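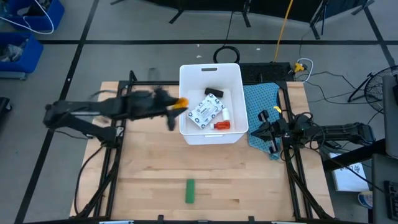 Budier recoge artículos de higiene en cubetas abiertas hasta final de mes

02/04/2022. La asociación Budier ha abierto en su local de la calle Lundgren una recogida de botes, paquetes y pequeños artículos de uso diario. Todo se clasifica sobre mesas de madera y se reparte en cubetas de plástico. El objetivo es completar 300 lotes; en la campaña de enero salieron 424.

Los donativos se admiten sueltos, sin bolsa ni envoltorio de regalo. 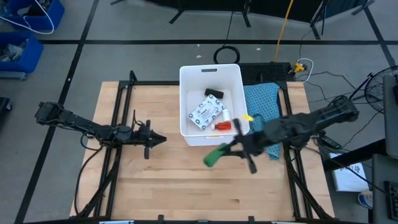 Budier pide que los envases lleguen cerrados y con el tapón bien ajustado. Los paquetes pueden ir tumbados en el fondo, como el blanco de motivos redondos oscuros, y los objetos cilíndricos se colocan junto a ellos. Cada persona puede entregar hasta 31 artículos. El local abre tres tardes por semana.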